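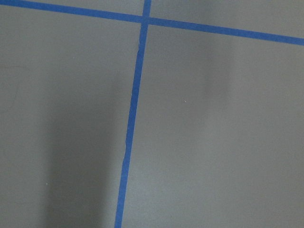

Ticket: sound and projection out of step, second half of Uvis
Opened by: Kevser Dağdelen (stage management)
Assigned to: Ka-ming Kong (show systems)
Status: closed, one item carried over

Kevser Dağdelen
In the run-through the video on the back cloth fell behind the sound in the second half. The first half was fine. It starts being noticeable after the long duet and by the rain section the gap is big enough that the dancers were asking me which one to follow. They take their count from the sound but two of the entrances are set off the picture, so they can't both be right. The first half of the show has the same kind of cues and the same two machines. I did not change anything between halves. The interval was a normal one and both machines stayed on.

Ka-ming Kong
Thanks. Can you tell me whether the gap grows or whether it jumps at one point and then stays the same? Also, is the video started by the sound machine or are you pressing both?

Kevser Dağdelen
It grows. I press one button and the sound machine tells the video machine to start. In the second half there is only one start, at the top, and then the film runs through to the end. In the first half each section is its own cue.

Ka-ming Kong
That explains why the first half looks fine. Every new cue puts the two back in line, so any drift is small before it gets wiped out. In the second half there is nothing to pull them back together.

First check was the sound file. The composer's file for the second half was delivered at a different sample rate from the rest of the show. The sound machine converts it on the fly. I converted it properly, replaced it in the show file and played the half through with nobody on stage. The video still fell behind. Slightly less, but I would not swear to that because I was watching by eye.

Second check was the video file. Yung-ching, what did you export it as?

Yung-ching Shih
Same settings as the first half. I exported all of it from the Skadisley project in one batch. The only thing I did differently is that the second half is a single long file, because Kwok-wai didn't want any black between the sections.

Kwok-wai Yau
Correct, no black. The picture has to be already moving when the light leaves the duet. If the fix is to cut the film up, I need to see it first.

Ka-ming Kong
Understood. Not cutting anything yet.

Put a frame counter on the output and ran the second half again. The file is 2,342 frames longer than the sound needs, so there is a tail on the end, but that is harmless and it was there in the earlier version too. What matters is that the counter sticks. The video machine plays smoothly up to the rain section, then starts holding frames. It is not dropping them to catch up, it shows every one of them late. The player option "play every frame" was on. It should be off for anything that runs against sound.

Turned it off and ran again. Now it stays in time but the picture stutters in the rain section, which Kwok-wai will not accept and I agree with him. So the setting was hiding a machine that can't keep up.

Hoi-yan Chiu
I can see the same thing from the lighting desk. The picture hangs for a moment each time the rain gets heavier. Could it be the drive? We moved the show folder when we came over from the Pruitt studio, and I think it ended up on the external one.

Ka-ming Kong
It did. The first half is on the internal drive and the second half is on the external one. The long file wouldn't fit, so whoever copied it put it on the other disk and pointed the show file there.

Steps taken:
Deleted the old rehearsal recordings from the internal drive (copies are on the Joklow server, checked that they open).
Copied the second half film to the internal drive.
Pointed the show file at the new location.
Left "play every frame" off.
Unplugged the external drive so it can't be picked up by mistake.
Restarted both machines.

Ran the second half 3 times. No stutter, no held frames on the counter, and the last sound cue lands where Kevser has it marked in the book.

Kevser Dağdelen
Ran it with the full cast on 21/03/2021. Both entrances off the picture were on the count. No complaints from the dancers about video. I am happy for this to be closed.

Kwok-wai Yau
Looks right to me. The rain is smoother than it was at Pruitt.

Ka-ming Kong
Closing. One item carried over: I would still like a fallback start point in the second half, so that if the film stops we can pick it up at the rain section without going back to the duet. It would be a second cue on the same file, so no cut and no black. Yung-ching, please send me the frame number where the rain begins. It isn't needed for this week but I want it in before the May dates.

Yung-ching Shih
Will do. I'm also trimming the tail off the end while I have the project open. I'll give the new file a different name so the old one stays available.

Ka-ming Kong
Fine. Put it on the internal drive please.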